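## 3. Packing stations at the Stindwood depot

Carton closing at Stindwood is carried out by hand at black-topped tables set against the raised edge of the loading dock.

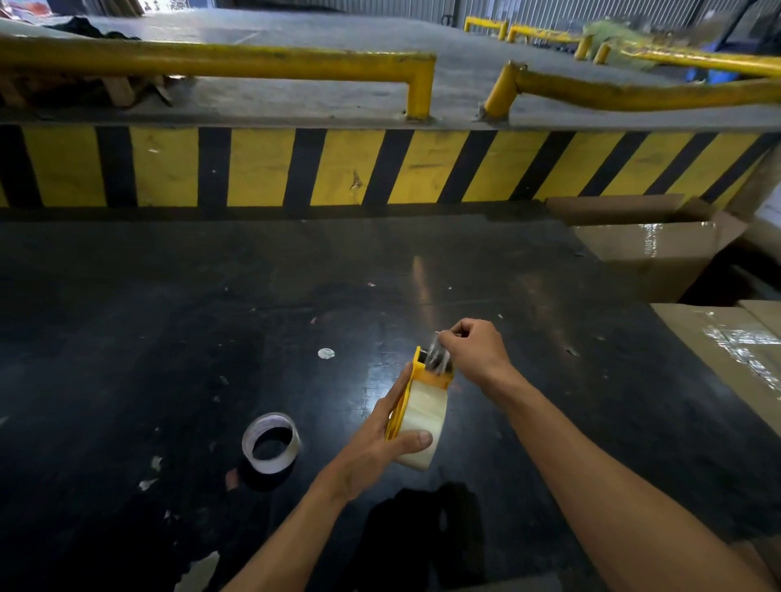
### 3.1 Tape handling

**Figure 2.** Drawing the free end of clear packing tape from a handheld dispenser. A second roll, without a dispenser, lies on the tabletop to the left.

Each station was supplied with one dispenser and with spare rolls of clear tape. The free end must be lifted clear of the cutting edge before a carton can be sealed, and this small action occupies both hands: one supports the dispenser while the other pinches and draws the tape (Figure 2). Short lengths that crease at this stage are normally discarded, and torn scraps gather on the work surface during a shift.

We recorded the closing of 100 cartons at the Polon and Pastor lines over 2 days in December. The observation period at each table was limited to 60 minutes, so that ordinary work was not unduly disturbed. Time spent freeing the tape end was entered separately from time spent sealing — a distinction not made in the earlier Flimetti survey, where both were treated as a single task.

Roll changes were excluded from the timings. They are considered in Section 4, together with the storage of part-used rolls.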